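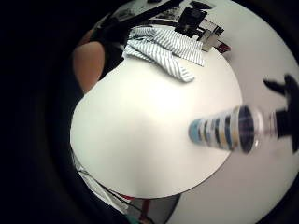 Selamawit Hailu says the balloons in the new proof look like they belong to a different comic, and she'd rather read the old muddy ones than these. She wrote that across the top of my test pages in green pencil, then added a smaller note underneath saying the colors were lovely and please don't sulk.

Notebook | Pages in progress | Lettering | Scans | Contact

January 2, 2025

6 min read

I did sulk for a bit. Then I made tea and looked at the pages again, and she's right about chapter one at least. So today went to lettering, when it was supposed to go to the cover.

Catching up for anyone opening the notebook cold: we're putting Nomby volume 2 back into print, all 306 pages of it, from the film scans plus whatever original art we could borrow. The art has scanned beautifully. The lettering hasn't. Whoever shot the film for the first edition let the small type fill in, so every lowercase e is a blob and half the commas are gone. There are nearly 3,000 balloons and caption boxes in the book (I counted over the break, and I don't recommend it as a holiday) and I can't patch each one by hand and still have a spring.

The plan was to rebuild the lettering in Drusero, using a font made from the cleanest letters in the book. I built that font in the fall and was pretty pleased with myself. It's a good font! It's got three versions of each vowel so you don't see the same a twice in one word, and I spent ages on the exclamation points, which the original letterer drew like little baseball bats.

What Selamawit spotted, and I'd missed from staring too long, is the line weight. The original letters are a bit fatter than the pen line on the faces. Mine came out the same weight as the faces, so the words sink back into the art and your eye slides right past them. I'd cleaned up the letters too much before tracing. All the ink spread went, and the ink spread was half the look.

Tests this morning, on the rooftop chase spread:

First try, added a thin outline to the whole font. Way too heavy, and the holes in the a and the e closed up again. Looked like a ransom note.

Second try, a thinner outline with the corners rounded off. Much closer. It looked good on the dialogue and bad on the captions, where the letters are smaller to begin with. I left the captions on the plain font and the mismatch hardly shows, as the captions sit in yellow boxes and don't have to fight the art.

Third try, same as the second but with the spacing between lines pulled in a hair. The original letterer packed the lines tight, tighter than you'd ever be taught to, and when you match it the balloons suddenly have room around the words. I think this is the one. Printed at 100 percent on the office machine and taped next to the old page, I had to look twice to tell which was which.

Balloon shapes are the next headache. I'd been drawing fresh ovals, nice smooth ones, and they look like stickers on top of the page. The old balloons are lumpy. Some of them aren't even closed all the way, there's a gap where the tail meets the body, and in the scary chapters the gaps get bigger. I really don't know if that was on purpose. I'd like to believe it was. Either way I'm keeping the original outlines wherever the scan holds up, and only swapping out the words inside. More masking, but I can do it with music on.

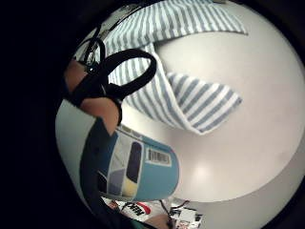

Striped cloth on the white tabletop.

Afternoon: paper. The Effiong swatches came and I had them spread all over the place for an hour. The uncoated cream is gorgeous to touch and it makes the night scenes go brown, which is a real shame in a book where a third of the story happens at night. The bright white keeps the blues clean but the flat pink on Nomby's coat jumps out like a highlighter. There's a middle sheet, a soft white with a tiny bit of tooth, and that's what I'm leaning toward. I want to see it with a full black page before I say so out loud. The flooded-basement sequence has a ton of solid black and I'm worried it'll show through to the other side.

I reread that sequence while I was checking, all the way through, not looking at the lettering for once. It's still the best thing in the book. Six pages without a word of dialogue and you know precisely what every character is thinking — the aunt especially, who only gets drawn from behind. I first read it as a kid in a copy with the cover missing, and for years I had the order of the panels wrong in my head. I'd remembered the door opening before the light goes out. It opens after. It's so much scarier after.

The ending of the volume is another matter. I'd forgotten how rushed it gets. The last chapter has four plots to wrap up and does it with people standing in a kitchen explaining things to each other, and the balloons crowd the art right off the page. Fixing the lettering makes it easier to read and also makes it plainer how much of it there is. Not our job to fix that. I did think about it, though.

Stuff to sort out with the Gurkalwood people:

Do they want the letters pages from the first edition in the back? They're fun, but the scans are rough and I'd need permission from anyone named in full. My vote is to leave them out and use the space for the pencil roughs.

Spine text. Their template runs it bottom to top and volume one runs top to bottom. I'm going to be stubborn about this, the two books have to sit together on a shelf.

Who's proofreading? It can't be me, I read what I meant to type. On page one of the test I had "though" for "through" and sailed past it four times.

Missing page from the carnival chapter. We have it only as a printed copy, no film, no original. I got the dots out fairly well with a light blur and then redrew the edges of the blacks, but the sky's patchy. Might ask if anyone's got a cleaner copy before I spend more time on it.

Tomorrow: save the third-try font under a new name, rerun the whole first chapter with it, and leave the printout on Selamawit's chair with a fresh green pencil. Also the cover. The cover is still the same three flat shapes and a logo it was before the break.

Recent entries
Getting the dots out of old newsprint
Tracing a letterer's alphabet, part one
Nomby volume one: what came back from the printer
Why the pink keeps shifting
Sound effects that run off the page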